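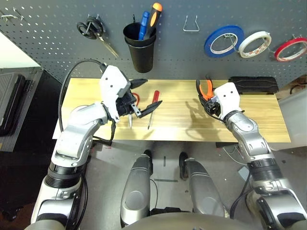

4. Colocación de herramientas en el panel perforado

Este apartado describe el reparto de ganchos y accesorios sobre el panel Skestden una vez fijado a la pared y con la mesa de trabajo en su sitio. El montaje de los perfiles se trata en el apartado 3 y debe haber concluido antes de colgar ninguna pieza. La distribución de referencia sitúa las tijeras a la izquierda, en gancho metálico; los destornilladores en el vaso negro de la zona central, con el mango hacia arriba; y las cintas a la derecha, cada rollo en su propia varilla. Los alicates de mango naranja y las herramientas pequeñas de mango rojo se guardan según el punto 4.4. El usuario puede alterar este orden siempre que respete las cargas y distancias indicadas más adelante.

4.1 Antes de empezar

Retire de la mesa todo lo que no vaya a colgarse. Limpie el panel con un paño seco; los restos de polvo de taladro dentro de los orificios impiden que el gancho asiente. Compruebe que dispone del juego de accesorios Garnau, referencia 623, que incluye ganchos cortos, ganchos doblados, varillas y vaso portaherramientas. Los ganchos de otros sistemas pueden entrar en el orificio sin llegar a bloquearse.

PRECAUCIÓN: No cuelgue herramientas mientras haya tornillos del bastidor sin apretar. El panel puede bascular hacia delante.

4.2 Colocación de los ganchos

1. Incline el gancho hacia arriba e introduzca la patilla superior en el orificio elegido.
2. Baje el cuerpo del gancho hasta que el tope inferior apoye en el panel.
3. Tire suavemente hacia fuera. Si el gancho se mueve, retírelo y repita la operación en otro orificio.
4. Deje un mínimo de 30 mm libres entre ganchos contiguos. Para tijeras y otras piezas que cuelgan en diagonal, aumente la separación hasta que las hojas no rocen la pieza vecina.
5. Cuelgue las tijeras por los ojos del mango, con las hojas cerradas y hacia abajo.

Nota: Los ganchos sobrantes pueden quedar montados en la fila superior. En las filas bajas conviene desmontarlos —sobresalen a la altura de las manos—, salvo los reservados para una herramienta en uso.

4.3 Vaso portaherramientas

1. Monte el vaso con las dos patillas en orificios de una misma fila horizontal.
2. Presione el borde superior hasta oír el encaje.
3. Introduzca los destornilladores con la punta hacia abajo. El mango debe sobresalir por completo para poder identificarlo por el color.
4. No guarde en el vaso cúteres abiertos, punzones sin capuchón ni brocas sueltas.

La carga máxima del vaso es de 2 kg, repartida. Un vaso sobrecargado se abre por la patilla y no admite reparación; solicite el recambio a Ocampo, distribuidor de accesorios para este modelo.

4.4 Alicates y herramientas pequeñas

1. Abra ligeramente los alicates y apóyelos a horcajadas en un gancho doblado, con las mordazas hacia arriba.
2. Suelte los mangos poco a poco hasta que la pieza quede estable.
3. Coloque los destornilladores de precisión en el vaso solo si su longitud supera la profundidad de este. Los más cortos caen al fondo y son difíciles de extraer; guárdelos en un estuche.
4. Sitúe el estuche al fondo de la mesa, apoyado contra el panel, de modo que no reste superficie útil.

PRECAUCIÓN: No deje herramientas con punta junto al borde delantero de la mesa. Durante la clasificación, agrúpelas hacia el centro del tablero.

4.5 Varillas para cinta

1. Inserte cada varilla del mismo modo que los ganchos (véase 4.2, pasos 1 a 3).
2. Pase el rollo por la varilla con el extremo libre de la cinta hacia el usuario.
3. Doble ese extremo sobre sí mismo para formar una lengüeta.
4. Cuelgue un solo rollo por varilla. La longitud útil es de 35 mm; los rollos más anchos requieren la varilla larga Tutbridge, que se suministra aparte.

Nota: Si se emplean cintas de varios colores, mantenga siempre el mismo orden. Las cintas de papel deben alejarse de ventanas y radiadores, ya que el adhesivo se reseca y el rollo se rompe al desenrollarlo.

4.6 Comprobación final

Con todas las piezas colgadas, golpee el panel con la palma abierta en la zona central. Ningún accesorio debe desplazarse. Repita la prueba cada vez que cambie la posición de un gancho y, en uso habitual, una vez al año, preferiblemente en marzo, junto con el reapriete de los perfiles descrito en el apartado 7.

Si un orificio aparece deformado, márquelo y no vuelva a utilizarlo. Las piezas de recambio figuran en el anexo B.

Revisión del apartado: 8 de enero de 2026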